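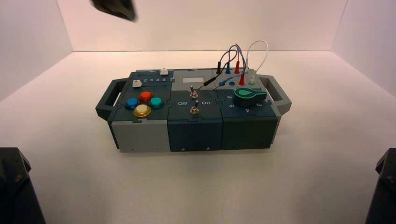

The task board in the white booth, leads plugged in at the right-hand module.

Booth 2 stoppage — what we know so far

Quick one from me, the longer write-up is with Melati. On 12/6/24 the left arm in the Trustwood booth stopped dead in the middle of a slider move and would not clear. Run 361 of the week. Nobody hurt, nobody inside the enclosure at the time.

What happened: the arm had done the blue and red buttons, fine, then went for the slider and pushed down too hard. Force limit tripped, as it should. Trouble is the other arm did not get the stop. It kept going toward the test leads for 44 seconds, caught a wire and dragged the whole board sideways before Maxence hit the red button on the wall. Error code on the screen was 2138, which the manual from Zacharopoulos lists as "reserved". Very helpful.

Cause, as far as we can tell — a loose connector on the stop line between the two controllers. Florian could make it drop out just by wiggling the cable. It was last checked in March. So that is on us, not on the software people, and I take back what I said at lunch.

Damage: one bent plug, scuffed fingertip pads on the left gripper. Board still passes its self test. Toggles and the green knob work as normal.

Until further notice:

No two-arm runs in any booth, Malldale included. One arm only, other one parked and powered off.
Speed cap at 90 mm per second.
Test the wall stop before the first run of the shift and sign the sheet. Both arms have to drop. If only one does, lock it out and call Florian, dont try a restart.
Hands stay out of the booth while the light is on, even to fix a lead. Yes, even a quick one.

New locking connectors are on order thru Bramonance. Ludivine has the delivery slip and will post when they land. Eugénie is going over the other booths cable by cable, so expect yours to be down for a morning.

If you saw an arm carry on after a stop adn did not report it, please tell Melati now. No blame, we just need the run number.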